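The town of Jalcombe had 400 residents and one ghost, and the ghost was behind on her rent.

She'd haunted the Karellow Hotel since it opened, three flights up, mostly sighing. The new owners sent a bill for $2,172.
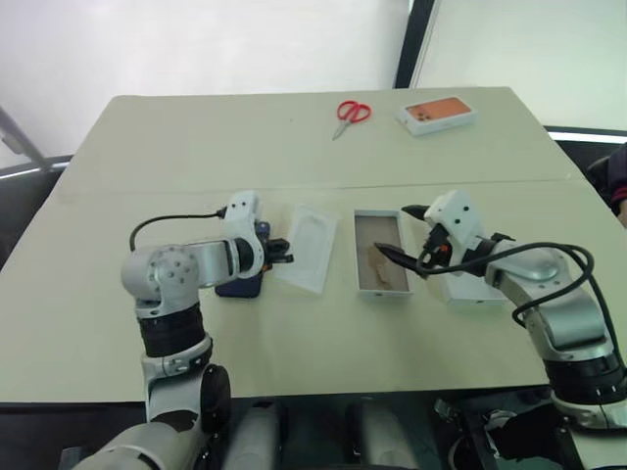

The navy-blue phone, flat on the table.

She couldn't pay, naturally. She offered to sigh less.

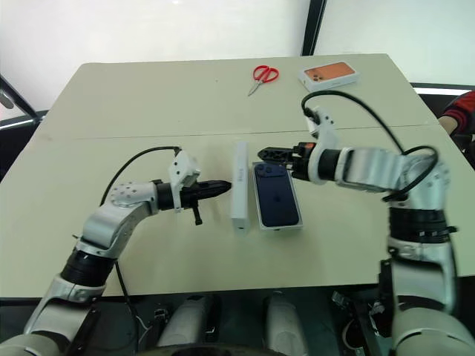

The ghost took her case to the mayor, who kept office hours above the bakery and disliked the dead on principle. They met at a long beige table with a seam straight across it, and she hovered on her side of the line -- manners had been strict in her day.

The mayor proposed 3 sighs a night, none before ten.

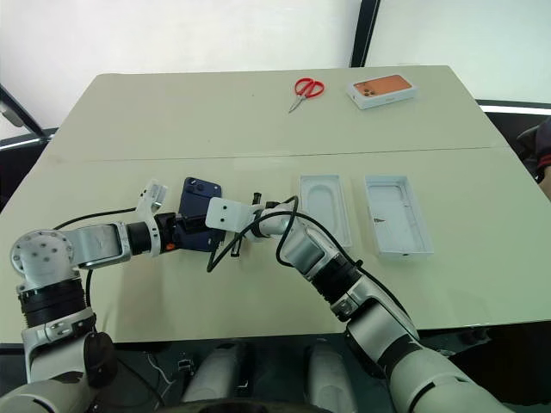 Red-handled scissors and a phone box, far side of the seam.

She signed. The ink didn't show, but the hotel framed it anyway and raised the room rate.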